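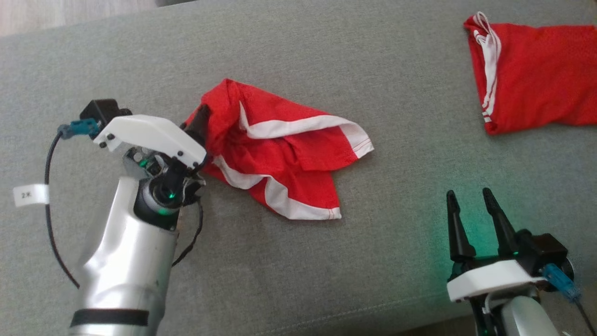 Miyuki Uchida thinks I've been asking the wrong question about folding for a year now. Her comment on my February post was longer than the post (I love that, please keep doing it), and the gist was that I keep grading the fold when I should be grading the grab. If the first pinch lands in a bad spot, she wrote, everything after it is just the arms being polite about a mistake.

So I went back and checked, and ugh, she's right.

Some catching up for anyone new. I've been training a two-arm policy on small clothing, mostly sports stuff, and the project is called Niment because I needed a folder name and that was what came out. It learns by imitation. I drive the arms by hand, it records what I did along with the camera views, and then it tries to copy me. By the end of last month I had 2251 recorded grabs, which sounds like plenty until you look at what's in them!

Up to now I'd scored every run with one number at the very end: how close is the final shape to a neat rectangle? That number had been stuck for weeks. I tried a bigger network, I tried a smaller network, I tried training overnight and then training over two nights, and it wiggled a bit and went right back to where it was.

Miyuki's suggestion was to stop each run right after the first pinch, before anything gets lifted, and label just that. Good corner, wrong corner, edge but no corner, or a mouthful of middle. That's 4 labels, and it's very boring work, and I did it for 300 runs with a podcast on.

What came out surprised me. When the first pinch was on a real corner, the rest of the fold was mostly fine, even with the network I'd written off. When it was "edge but no corner" the thing almost never recovered. It would pull, the cloth would swing around, and the second arm would go to where the corner should have been and close on nothing. I'd been blaming that second arm for ages (sorry, second arm).

Red with white trim is the nasty case, by the way. You'd think the trim would help, since it's basically a highlighter drawn along the hem, and for a flat piece it does. But crumple the thing up and now you've got a white band running across the top and another one curving along the bottom and they both look like "follow me to the corner". My policy adores a white band. It'll follow one right into a fold and pinch there, very confident, through two or three layers at once. Shiny fabric makes it worse, because a bright crease can pass for trim if you're a small neural network looking at a small picture.

Drawstrings are their own problem and I'm not ready to talk about drawstrings.

Okay, so the change. I split the training in two. There's now a little network whose only job is to look at the heap and say where to pinch first, and it gets trained on the labeled grabs, with the bad ones kept in as examples of what to avoid. Everything after the pinch goes to the old policy, untouched. The little one takes 8 minutes to train on my aging Triravis desktop, so I can try an idea, make toast, and see if the idea was dumb.

Corner grabs are way up. I'm not putting a percentage here yet because I tested on the same few garments I trained with, and somebody (hi, Miyuki) would rightly yell at me. The new test pile is going to be things the arms have never met: a couple of plain shirts, a pair of shorts with dark trim, and that awful slippery jersey from the thrift store.

A couple of you asked whether the soft surface matters. Yes, a lot! On a hard table the fingertips stop dead when they touch down. On something with give, they push in a little and the cloth dips with them, so you can get under a layer you'd otherwise skate across. The catch is that seams in the cushion look a bit like hems from above. I've been moving things around so the network doesn't learn that one particular line means anything.

And to the person who asked if I was going to try a tactile sensor from Hilteck: maybe? I'd like to see how far plain cameras go first, and also I've looked at my bank account.

Next up is the same labeling trick for the second grab. I have a bag of pretzels and a very long podcast queue. If you've done grab-only scoring on towels or anything else floppy, tell me how you handled the "technically a corner, but two layers" cases, because I've changed my mind on those three times and my labels are a mess.

Recent posts
Why my towels fold better than my shirts
Cable loops, or how I lost a whole afternoon
February notes: stuck on the same number
Driving two arms at once without getting a stiff neck
Things I labeled wrong

Posted Mar 22, 2022 | Contact | All posts | Back to top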